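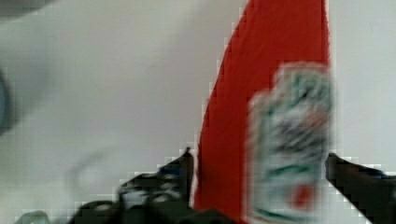

Ecaterina Onu
Recipe editor and keeper of the sourdough inbox, Kulance

Sourdough FAQ

I get a lot of mail about sourdough. The inbox stood at 1,111 messages in March, and most of them ask one of the things answered on this page. Please read it before writing. I say this with love and a full inbox.

Is my starter dead?
Probably not. If it smells like nail polish, it's hungry. Pour off most of it, feed what's left with equal weights of flour and water, and do the same again tomorrow. Pink or orange streaks, or anything fuzzy, mean the trash. Don't scrape it off and hope.

Do I have to name it?
No. The bread will rise anyway. Mine is called Garg, after the noise it makes when I open the lid.

What's that gray liquid on top?
Alcohol and water, known as hooch. Stir it in for a tangier loaf or pour it off for a milder one. Drinking it is not something I can help you with.

Can I use tap water?
Yes, if you'd drink it. If yours smells like a swimming pool, try filtered.

Your recipe says to let the dough rise until puffy. How long is that?
Five hours in my kitchen in summer, closer to forever in January. Watch the dough and ignore the clock. You want it half again as big, domed at the edges, with a wobble when you shake the bowl.

Why is my loaf flat?
Young starter, or dough left out too long. Bake a day after your starter has doubled on schedule — not the day you got excited.

Do I need a Dutch oven?
It helps. A heavy lidded pot that can stand 450 degrees does the same job. Check the knob on the lid first. I melted one, and the kitchen smelled like a tire shop through dinner.

What can I do with all the discard?
Pancakes, crackers, waffles. There are 40 discard recipes in the index, and I stand behind most of them. The brownies have their critics.

Can I cut into it while it's hot?
You can. It will be gummy, and you'll write to me about it. Give it an hour, preferably in another room.

Will you look at a picture of my crumb?
Yes, one per loaf. Please say what flour you used and how long the dough rose.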